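I nearly didn't go to the Driltevness open day. The car park at Nilville was already full when I got there and it was chucking it down, but I'd promised myself a look at the kitchen robots after reading about them in April, so in I went (wet socks and all). 13 May 2024, for anyone keeping track of my outings!

They hand you a lanyard and a visitor number at the door. I was 73. There's a tea urn, a table of leaflets, and then you get walked down a long corridor past the bit where Siddiqui make the joints for the arms. That part was good if you like gears, and I do, but we were hurried through it. The tour people reckoned 500 visitors by closing time and I can well believe it, the queue for the loos was something else.

The part I'd come for was at the far end. Nerolia is the name of their table-laying and tidying project, and it's all bowls, plates and toy food. What I hadn't expected was that the whole talk would be about a fault. I've been to plenty of these days and you usually get the polished version, so full marks to them for that.

What went wrong was this. The arm had been trained to go down to the rim of a dish, close its fingers on it and lift. With solid bowls it was fine. With the green draining basket it kept stopping too high, or coming down too far and pressing on the floor of the thing until the force limit tripped and the arm locked itself. They'd logged 1,021 tries with the basket before they stopped to look properly, and 800 of those had ended in a lock-up. Eight hundred! A few had bent a fingertip too, and there was a little tray of the bent ones going round for us to handle.

Their best explanation was the holes. Some look dark and some look bright depending on what's behind them, and shiny plastic throws glare about as well, so the software that judges distance was picking the wrong surface. Every time the lighting shifted it picked a different wrong one. A man near me asked why they didn't just buy another basket, which got a laugh, but the answer was sensible enough: people have colanders at home.

The safety side was what I found most interesting. After a lock-up the rule had been to press reset and carry on, and people had got far too used to pressing it. One day the arm restarted while somebody was reaching in to move a plate. No injury, only a nasty fright, but now the reset is out on the wall behind a rail and you have to walk over to it. I'd have liked longer on this. The talk ran over and we were moved along to make room for the next group.

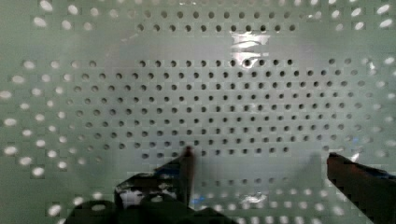
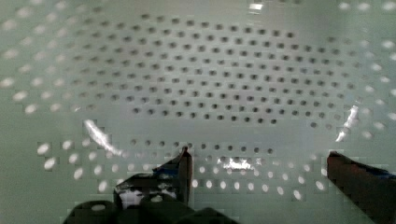 Green plastic and plenty of holes in both of those. 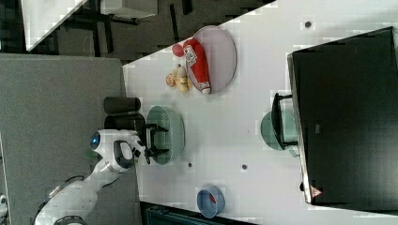
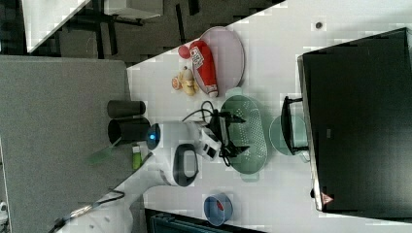 Why did the arm lock up instead of simply trying again?
The force limit cuts in when the fingers press too hard on something, and it holds the arm still until a person has checked the table and walked over to reset it.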